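Print this page
E-mail this page

Section 4: Setting up the Drerkness bench kiln

Read all of this section before you plug the kiln in. The Brumura controller has its own booklet, and the programming screens are explained there. What follows covers siting, the first firing and the checks to make in the first month of use.

4.1 Choosing a position

1. Stand the kiln on its steel stand on a level concrete, brick or ceramic tile floor. Do not use it on timber, vinyl or carpet, even with a board underneath.

2. Leave a clear gap of 700 mm between the kiln body and any wall, shelf or cupboard. Measure from the outermost part of the casing, including the hinge.

3. Check the ceiling height with the lid fully open. The lid stays are fixed and cannot be shortened.

4. Keep paper, aerosols, solvents, drop sheets and curtains out of the kiln area. A metal garage door counts as a wall for the purposes of step 2, in both its open and closed positions.

CAUTION: The casing gets hot enough to burn skin during firing and stays that way for hours afterwards. Fit the guard rail if children or visitors use the room.

4.2 Power supply

The kiln must be on its own circuit, installed by a licensed electrician. The rating plate is on the left side of the control box. Give the electrician a photo of the plate before the visit so that the right cable and breaker can be brought along.

1. Turn the isolator off at the wall.

2. Check that the controller switch is off.

3. Plug in, then turn on the isolator. The display should light within a few seconds.

4. If the display shows E23, switch everything off and check that the thermocouple lead is pushed fully home at the back of the control box. The lead is keyed and fits one way only.

Do not use an extension lead or a double adaptor under any circumstances. Damage caused by either is not covered by the warranty.

4.3 Unpacking the furniture

The furniture kit is packed inside the chamber. Lift out the cardboard collar first, then the shelves, then the posts. The shelves are heavier than they look and chip at the corners.

1. Vacuum the chamber with a soft brush attachment. Some brick dust is normal after transport. Hairline cracks in the brick are also normal and will open and close as the kiln heats and cools.

2. Look along each element to see that it is sitting in its groove. If a coil has lifted out, do not push it back cold. Elements are brittle once they have been fired, and ours are test fired before they leave the factory. Ring the service desk.

3. Place three short posts on the kiln floor in a triangle and set the first shelf on them. Use three posts for every shelf after that, each directly over the one below.

4. Keep all posts and shelves clear of the thermocouple, the ceramic tube that sticks into the chamber from the back wall. 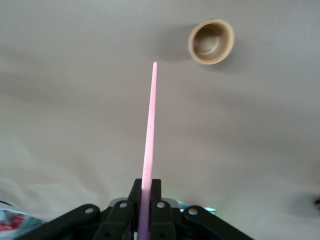
5. Mix the shelf wash with water to the thickness of pouring cream. Brush two thin coats on the top face of each shelf, letting the first coat dry to the touch before you start the second. Leave the edges and the underside bare.

6. Let the washed shelves dry overnight before the first firing.

NOTE: Wear a dust mask when mixing wash or sanding old wash from a shelf. Do the sanding outdoors and wipe up with a damp cloth. Sweeping puts the dust back in the air.

4.4 The first firing

The first firing is done with the shelves in place and no pots. It drives moisture out of the brick and puts a protective layer on the elements. Start early in the day so you can be there for all of it.

1. Set the shelves as described in 4.3.

2. Take the bung out of the top vent hole.

3. Select program 1 on the Brumura controller. The first stage climbs slowly and holds at 258 °C.

4. Open the windows. There will be a smell and possibly a little vapour from the vent hole. Both should pass off before the second stage ends.

5. When the hold is finished, put the bung back using dry leather gloves. Stand to one side of the hole, not over it.

6. Let the program run to the end. Do not open the lid until the display reads below 100 °C.

CAUTION: Never look into the spyhole without proper kiln glasses. Sunglasses do not protect your eyes from the glare or the heat.

4.5 Cones

The controller reads air temperature in one spot. A cone measures what the heat has done to the clay, and the two do not always agree. Put a witness cone on every shelf for the first 10 glaze firings and write down how far each one has bent.

1. Stand the cone in a holder or a wad of clay at the angle moulded into its base.

2. Place it where you can see it through the spyhole, well back from the elements.

3. After firing, compare the cones from the top, middle and bottom shelves. A difference of half a cone between top and bottom is acceptable.

4. If the bottom is cooler than that, load the lower shelf more loosely, or add a short hold at the end of the program. Wainwright glazes in particular want an even heat, and the satin whites go patchy if they are short of it.

Keep a firing log. Leanne Mapplebeck, who wrote the original version of this guide, ruled hers up in a school exercise book with columns for program, load, cones and remarks. A blank log sheet is at the back of this manual and may be photocopied.

4.6 Checks after the first month

1. With the isolator off, open the lid and look for glaze drips on the brick. Dig out any you find with an old screwdriver. Glaze left in the brick will melt again and go deeper.

2. Tighten the lid band a quarter turn if it has worked loose.

3. Check the plug and socket for browning. If either is discoloured, stop using the kiln and call your electrician.

4. Test the lid switch. The power to the elements must cut out as soon as the lid is raised.

Replacement shelves, posts and bungs are sold through Delance. For elements, thermocouples and controller faults, contact Keith Hollis at the service desk and have the serial number ready. The desk is closed on Wednesday afternoons.

Print this page
E-mail this page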